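Notes for the Prombridge talk – writing instructions that people can follow

Start slowly, let the latecomers find a chair. Say good evening and thank them for coming out on a Sunday, when they could perfectly well be at home with their feet up.

Opening. I'd like to begin with my grandmother's recipe for marmalade, which I have in her own handwriting and which says, in full, "Oranges, sugar, the usual way." (Pause, hold up the card.) She knew what the usual way was, of course, and so did my mother, and by the time the card came down to me there wasn't anyone left to ask. I made three batches that first winter and gave two of them to people I didn't like very much. I've been fond of instructions ever since, good ones and bad ones, and tonight is really an excuse to share some of them with you.

Ask for a show of hands: who has written instructions for someone else this month? Most people will keep their hands down. Then remind them about notes for the cat sitter, directions to the house, the bit of paper taped above the boiler. Ask again. Lots more hands, I hope!

First story – the boiler at my sister's. Her note said "turn the small tap until it stops". There are two small taps. Both of them stop. Tell it at a gentle pace and don't rush to the bit with the towels.

What I take from the boiler is that the person writing can see the thing in their head, and the person reading is standing in a cold cupboard with a torch between their teeth. Whenever I write a step now I try to imagine the torch. Which hand is free? Can they turn the page? 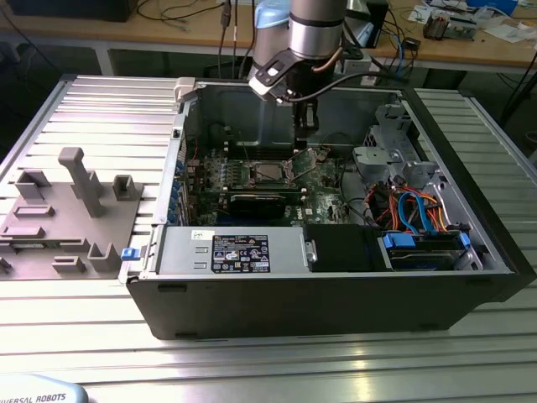 Then there's the matter of order. We tend to write things down in the order they occur to us, and so the warning comes after the step it was meant to warn you about. "Pour in the boiling water. Before doing so, stand the jar on a cloth." I have a whole drawer of these at home and I could go on all evening. Read out the one about the tent. Read out the knitting pattern too if there are knitters in, because they always laugh first and the rest of the room follows.

A word on length. Some years ago I was asked to tidy up a guide for a firm called Loreck, for the people who did their packing. It came to 3,185 words, and the part anyone needed was on page 11. I cut it to 200 words and was terribly pleased with myself. Then I went and watched somebody use it, a very patient young man named Matić, and he got stuck on the second line. I'd written "secure the flap" and he wanted to know what with. Fair enough. So back in went the tape, and where to find the tape, and what to do when the tape ran out, and by the end of the afternoon it had crept up a good deal and was much better for it.

(Water. Check the clock – I ought to be near the halfway mark. If I'm behind, leave out the bus timetable.)

Next, naming of parts. Choose one word for a thing and stick to it all the way down. At school we were told never to use the same word twice, and it has done dreadful harm. If it's a lid in step two then let it be a lid in step six, and don't let it turn into a cover or a cap because you felt like a change.
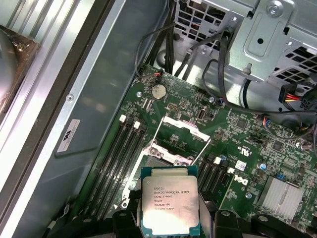

I'm also very much in favour of telling people what they ought to notice when it has gone well. Cooks are good at it: "the mixture will come away from the sides of the pan." You feel such relief when it does. Most other people who write instructions leave it out, and you're left wondering whether the click you heard was the right click. One short line is enough. "You'll hear a click, and the handle will sit flat."

Exercise, if there's time. Pairs, back to back. One has a drawing of a simple shape, the other has a blank sheet and a pencil. Eight minutes, no peeping. Walk about while they do it, because the best remarks are always made under the breath. Afterwards, ask the ones who were drawing to speak first – they've usually got more to say.

On trying things out. Give your instructions to someone, and then sit on your hands. It is very, very hard. Fiorella Carbone once watched me try to fold a map by her written directions and didn't say a word for the whole quarter of an hour, and I still think it was the kindest thing she could have done, though it didn't feel so at the time. She changed four lines that evening. My friend Takis can't manage it at all and starts pointing.

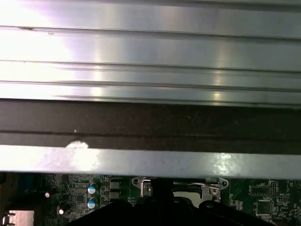
Kgomotso Khumalo disagreed with me about that after the last talk, and said that sitting silent is all very well with a map, but if your mother-in-law is about to put the wrong fuse in, you speak up and fix the wording later. I've thought about it a good deal and I've put it in because I think it's right. Read it out as it stands and see what the room makes of it.

Questions after that. If nobody starts, ask for the worst set they've ever had to follow. Marmalade is on the table by the door, please take a jar. The recipe's on the back of the label, with all the steps in, and if any of them don't make sense my address is underneath.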